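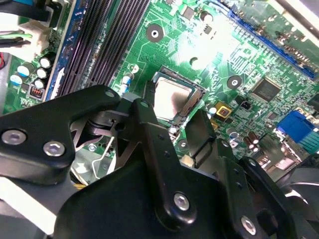
Desktop refurbishment: processor sockets

The Nundon bench has now put 81 donated desktops through inspection. Most faults found in July were at the processor socket, so the handling notes have been revised as of 23 August 2018.

Disconnect the power cord and hold the power button for 4 seconds before opening the case. Remove the cooler, then release the lever at the socket. Let the lever rise under control — it is sprung, and a slip can bend the retention frame. Lift the processor straight up by its edges and place it in a lidded tray. Old thermal paste comes off with a lint-free cloth and isopropyl alcohol. 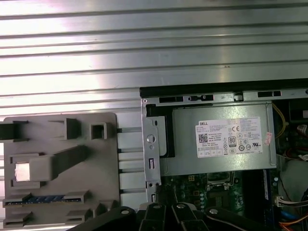
Can memory modules stay in while the processor is changed?
They can, provided they don't block access to the lever. Modules being reused should be reseated afterwards and tested with the rest of the machine.

Younes Chraibi has asked that bare sockets be inspected under the bench lamp at two angles. Bent contacts show up as a break in the reflection. Do not wipe the contact area or blow on it. 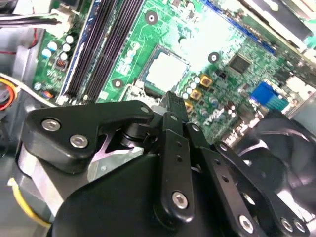

Boards that pass go on to Xóchitl Jaramillo for a memory test and a fan check. Boards that fail are tagged with the case number and set aside for parts — screws and levers included. The next lot, from Ikuncombe, is 200 units of mixed age.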